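Side effects of medication nobody mentioned at the appointment – compulsive spending?

Forum: Living with long-term medication
Started by tilda_in_zirkville, 21 September 2019

tilda_in_zirkville wrote:
Hello all. English is my third language, so please be patient with me.

I take medicine for restless legs since January. It is from the group they call dopamine agonists. My legs are much better and I sleep until six. But my husband has shown me our card statement and I did not recognize myself in it. I have bought yarn for 507 dollars in one month. I don't knit very much. I also ordered two sets of the same garden chairs from Rornska, and we have a balcony.

I read the paper in the box again and there is a line about "urges to gamble, shop or eat." My doctor did not speak about it when I got the prescription. Did this happen to somebody else here? And did it go away?

oldmanriver_52 wrote:
Yes. For me it was scratch tickets, same group of drugs, but for Parkinson's. I never bought one before I was 61. I hid it from my wife for almost a year. Please call your doctor on Monday and tell exactly what you told us. Don't stop the tablets by yourself, with these drugs you can feel very bad if you stop at once.

kettlebell_k wrote:
I'll be the unpopular one. I shop too much also and I take nothing stronger than vitamin D. Everybody's card statement looks bad. I think we have to be careful before we blame a pill for each thing we regret.

tilda_in_zirkville wrote:
kettlebell_k, I understand what you say and I also asked myself this. But I am 48 years old and until this year I was the person who returns a lamp because it is two dollars cheaper in another store. My sister laughs about it. So the change is what scares me. The amount scares my husband.

wmagalhaes wrote:
Good evening. My name is Wagner Magalhães, I moderate this section and I was a hospital pharmacist for many years, now retired. I can't advise on your own case, but some general points.

Impulse control problems are a known side effect of dopamine agonists and the warning is in the leaflet for this reason. It can be gambling, shopping, eating, sex, or doing one hobby for hours in the night. It can start weeks after the first tablet or much later, often after the dose went up. Many patients don't connect it with the medicine, and many are ashamed, so the doctor never hears it.

For most people it becomes better when the dose is lowered or the drug is changed, but this must be done step by step with the prescriber. And kettlebell_k is right in one thing: the timing does not prove it. It is still enough reason to make the call.

kettlebell_k wrote:
Fair. I would still want to see the dose and the dates before I decide anything.

tilda_in_zirkville wrote:
The dose was doubled in spring. The first big yarn order was some weeks after that. I made a list with dates now and it is not a nice list.

marisol_p wrote:
Take this list with you! I mean it. When my father had the same problem (his was online auctions, old radios, he had them in the bathtub) the neurologist first said "well, he is retired, he has a hobby." Then my mother put the paper on the desk with dates and sums. The last one was 1000 dollars for a radio that didn't work. After that the conversation was very different.

Also ask the bank if they can put a limit on the card. Ours did it by telephone. My father was angry for two days and then I think he was relieved.

oldmanriver_52 wrote:
I don't agree about the bank, or only if Tilda wants it herself. My son took my card away without asking me and we did not speak for a long time. I was sick, I was not a child.

marisol_p wrote:
You are right, I wrote it too quickly. We did ask him first. It took three conversations.

grumutar_fan wrote:
Can the moderator say if this is also true for antidepressants? I take one and I play the Grumutar slots app more than before. I lost 700 last month.

wmagalhaes wrote:
grumutar_fan, for antidepressants the evidence is much weaker and I don't want to promise you an explanation. Depression itself can lead people to gamble more, and these apps are made to be played again and again. But tell your doctor both things, the medicine and the sum, in the same appointment. And please look for a gambling helpline where you live. You don't need to know the cause before you call them.

grumutar_fan wrote:
Ok. I deleted the app tonight. We will see.

kettlebell_k wrote:
Good luck with it, grumutar_fan. That's a real step.

tilda_in_zirkville wrote:
An update, because I don't like threads where the person disappears. I called the clinic in Sotelo. The nurse was not surprised at all, she said they hear it a few times every year. I got a quick appointment and the doctor will reduce the tablets slowly, and if the legs come back we try something from another group. She apologized that she didn't mention it in the beginning. I was a little angry – but I was also glad that she didn't laugh.

My husband has the card now. It was my idea, oldmanriver, so don't worry. The garden chairs can go back if I pay the shipping. For the yarn I had less luck, the store takes back only unopened packs, and I had opened almost everything to feel it.

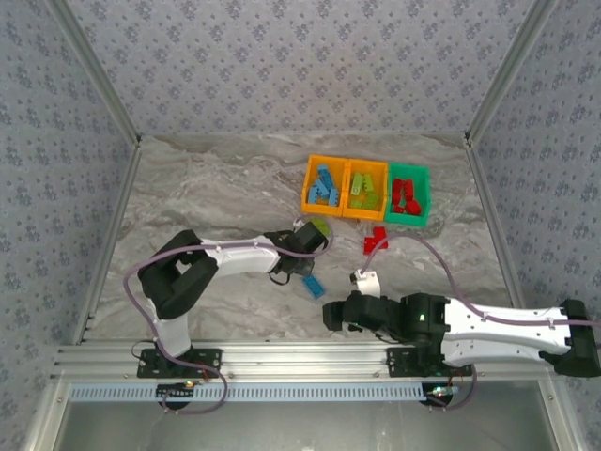 I will write again when I am on the lower dose, probably in a month. If my legs are terrible I will write earlier, in the night, with many spelling mistakes. Marisol, please tell me how your father is sleeping now, and which medicine he got after the first one, if he doesn't mind that you share it.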